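This site uses cookies. By continuing you accept them.

26/01/2018

Tail length on interrupted sutures

More notes from the Gakstead bench. I now trim both tails short straight after the last throw – long ones get caught in the next bite. Knots sit close together, on the line of the closure. Black thread shows up well on pale tissue.

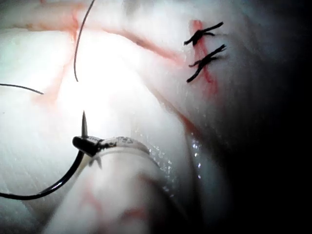
How many throws per knot? Four with braided thread, six with monofilament.

Next entry covers needle angle and the Vorel spacing chart.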